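**Vidix cloud switchover - anyone's call queues gone funny?**

**sunee_ch**
Moved 17 agents onto Vidix last night, finished about 7. Inbound fine, outbound fine, but the queue stats are rubbish. Says 2,549 calls waiting. We're a boiler parts firm, we dont get that in a month.

**HBaert**
Seen that. Old on-site box still feeding the wallboard? Ours was counting everything twice until Aerts killed the sync job. Check under Integrations, not Reports.

**sunee_ch**
Sync's off. Checked first thing.

**thongchai_k**
Off or paused? Different things in Vidix. Paused still pushes totals on the hour. Stupid design imo.
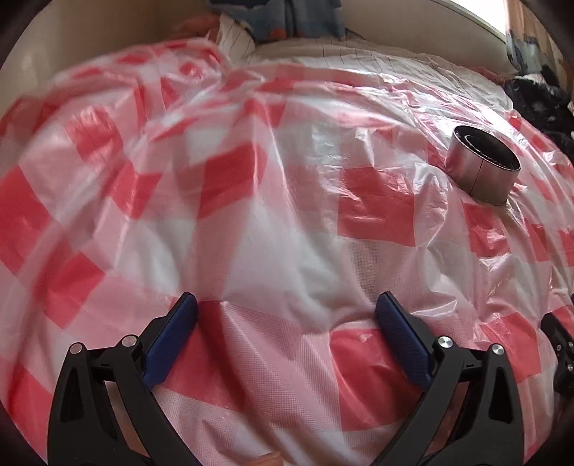
**kanyarat_o**
Vidix support told us to re-register every handset, all 257 of them. Took two of us most of December and fixed nothing. Don't do it. It was the time zone on the tenant. Working from home with one headset, red check plastic all over the bed and a roll of silver tape sat on top, and I still found it quicker than they did.

**HBaert**
Disagree, re-registering did sort ours. Depends on the firmware.

**kanyarat_o**
Did it sort the stats tho, or just the dropped calls?

**HBaert**
Dropped calls. OK fair.

**wiroj_r**
We went back to Prendow after a fortnight. Dearer, duller, but the numbers add up. Cloud for the sake of it if you ask me.

**thongchai_k**
Prendow is cloud as well mate

**wiroj_r**
Hosted. Their kit, one building. Not the same.

**sunee_ch**
Right, it was paused not off. Turned it off properly, count's down to 7. Time zone was wrong too, so ta both. Still can't get the wallboard to show names, just extension numbers. Any ideas?

**thongchai_k**
Directory import, tick "display name". Then log evreyone out and back in.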